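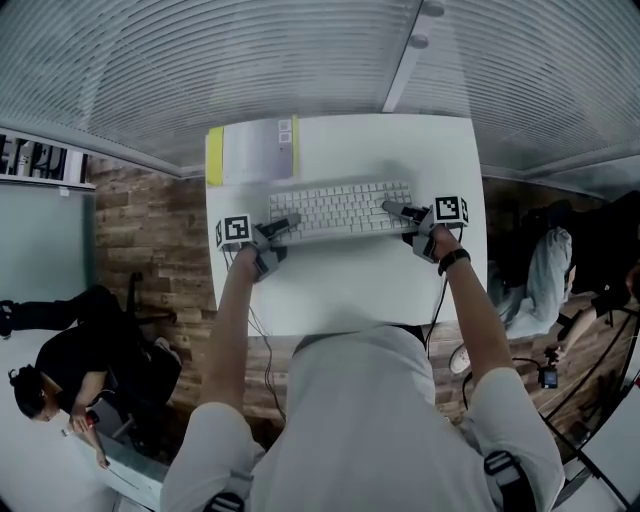 我学中文第五年了,这是我第一次用中文写一个长的串,有不对的地方请大家告诉我,我会改。题目很小:键盘和桌子。上个月我换了打字的键盘,以前用黑色的大键盘,键很高,打久了手腕会酸。现在这种白色的、键帽又小又浅的键盘,放在白色的长方形桌子上,右边那一头稍微放远一点,斜着摆。我以前认为键盘必须摆得很正,和桌边平行,后来发现我的身体不同意。

2/
先说为什么会研究这个。我的工作是翻译说明书,每天大部分时间在打字。八月很热,我的小臂贴在桌面上,桌面黏黏的,我就一直换姿势。换来换去,键盘也跟着动,有一天下班的时候我看见它歪了,可是那天手腕没有酸。

3/
我的母语打字用的键盘排列和这里的不一样,有几个字母的位置是换过的。所以我刚来的时候,打拼音总是出错,“在”打成别的,“有”也打成别的。现在好多了,但是我累的时候,手指还是回到老的习惯。

4/
有人问我以前那个黑键盘是什么牌子。是 Flollton 的,用了很久,质量没有问题,空格键的声音特别大。晚上打字的时候,隔壁房间能听见。我把它送到公司去了,现在放在公用的电脑前面,同事们说声音很有精神。我不确定这是不是夸奖。

5/
说桌子。我比较了三种颜色:深色木头的、灰色的、白色的。白色最容易看见脏,这一点大家都说过。可是白色也最亮,早上不开灯也可以工作。我的房间窗户朝北,所以我选了白色。如果你的房间阳光很强,我觉得灰色会舒服一点。

6/
桌子的长度我没有特别要求,要求的是深度。键盘前面应该留出一块空的地方,让小臂可以放下来。很多人把键盘放在桌子的最边上,手腕就悬在外面,或者压在桌子的棱上。我以前就是这样,皮肤上会有一条红印。

7/
我现在的做法是把键盘放在桌面的中间,前面什么都不放。杯子不放,手机也不放。刚开始不习惯,觉得浪费了最好的位置。过了几天就习惯了,现在看见前面有东西反而想拿走。

8/
关于斜着摆,再多说几句。每个人斜的方向可能不同。我是右边远一点,我的朋友试了以后说她要左边远一点,因为她喜欢向另外一边坐。方法很简单:闭上眼睛,把两只手自然地放到桌上,再睁开眼睛,看手在哪里,然后把键盘放到手的下面。

9/
斜的角度不要太大。太大了,你的头也会跟着转,脖子会不舒服。我试过一次很大的角度,下午脖子就疼了,晚上用热毛巾敷了很久。

10/
有一个读者(谢谢你留言)问:键帽这么浅,会不会打错?会的,第一个星期我错得很多。我用 Plemora 的打字练习,每天早上练一会儿。最开始的那天准确率是很难看的,后来慢慢到 96。我没有到过 100,我想我也不需要到 100。

11/
练习的时候我注意到一件事:我的小拇指几乎不工作。最左边的那几个键,我都是用无名指去按的。老师教过我正确的指法,我没有听。现在要改,很慢,像重新学拿筷子一样。(拿筷子我也学了很久。)

12/
清洁。白色的键帽很快就会发灰,特别是空格键和常用的元音。键和键之间的缝是浅灰色的,脏东西掉进去不太明显,但是你用手指摸一下就知道了。

13/
我的清洁顺序:先关掉电脑,把键盘拿起来倒过来,轻轻地拍。然后用软的小刷子,沿着缝刷,一行一行地刷。最后用微湿的布擦键帽,布要拧得很干。我用的布是 Nam 的,本来是擦眼镜的,很便宜,洗了很多次也没有掉毛。

14/
不要用牙签。我用过,断了一小块在缝里面,用了一个晚上才弄出来。

15/
桌面我每天擦一次,下班的时候擦。擦完以后把键盘放回去,这时候很容易又放得很正,这是手的习惯。我在桌上用铅笔点了两个很小的点,键盘的两个角对着点放就可以了。铅笔的痕迹用橡皮能擦掉,房东不会生气。

16/
买桌子的时候我也看了 Vukura 的一款,标价 137,比我想的便宜。店里的人很耐心,让我坐下来试。可是那张桌子下面有一根横的杆,我的膝盖会碰到。如果你个子不高,可能没有这个问题。我的个子也不算高,是我坐的时候喜欢把腿伸出去。

17/
椅子的高度比桌子重要吗?我认为是一样重要的。椅子太低,肩膀会提起来。我检查的办法是打一段比较长的文字,然后停下来,看肩膀在哪里。如果肩膀快到耳朵了,椅子就要升高一点。

18/
桌上还能放什么?我的规则是:只放在远的角上,而且要是平的。本子、文件夹,这样的东西可以。立起来的东西我都拿到架子上去了。以前我有一个笔筒,每次伸手拿水都会碰倒,笔滚得到处都是。

19/
线也麻烦。有线的设备,线应该往后面走,但是我的插座在侧面,所以总有一根要从桌边垂下去。我用夹子固定过,夹子很快松了。现在我就让它垂着,注意不要用椅子的轮子压到。有好办法的人请教教我。

20/
还有手表。我打字的时候会把手表摘下来,金属的表带碰到桌面有声音,时间长了也会留下划痕,白色的桌面上看得很清楚。布的或者橡胶的表带好一些。不过摘下来以后我常常忘记戴回去,已经有几次空着手腕出门了。

21/
昨天有人说,这些都是小事,不值得写这么长。也许吧。可是我每天和键盘在一起的时间比和家人还要长,我愿意花一点时间把它放好。

22/
补充:刚才有人纠正我,“一个长的串”不太自然,可以说“一条长串”或者“长帖”。谢谢!第一条我不改了,改了以后下面的留言就看不懂了。

23/
再补充:很多人问打拼音和打五笔哪个对手腕好。我不会五笔,所以没有办法回答。会的朋友可以在下面说一说,我也想知道。

24/
下一次我想写鼠标放在左边还是右边。我正在试左边,现在点什么都点不准,今天早上把一个文件拖到了不知道什么地方,还在找。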